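Can a machine put the shopping away yet?

I get asked this more than anything else on the tips page, usually by people who've just seen a clip of a robot folding a towel. My short answer: not in my kitchen, and probably not in yours. But getting a cupboard ready for one makes it nicer for you too, so here are the bits I'd do anyway.

Keep tall things and round things apart. A jar stands where you leave it, but an aubergine rolls if you so much as look at it, and a gripper that comes in from the side will nudge it before it gets hold. (So do I, when I'm in a hurry!)

Leave a gap between items, wide enough for your fingers. I use 40 mm and it's plenty.

Turn labels to the front. Cameras like it, and so will you when you're hunting for the paprika.

Watch dark food on dark shelves. I painted mine navy in July and promptly lost a whole bag of prunes. A strip of pale shelf liner cures it, and the 300 mm roll from Otmont cuts neatly with kitchen scissors. 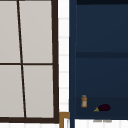
Jar and aubergine on a low shelf, with a bit of space between them. The computer-made kitchens are tidier than mine.

As for buying a helper, the Vavoveo arm I had my eye on was £620 and lifts 2 kg, so tins are fine and a big sack of spuds isn't. I bought a step stool and kept the change.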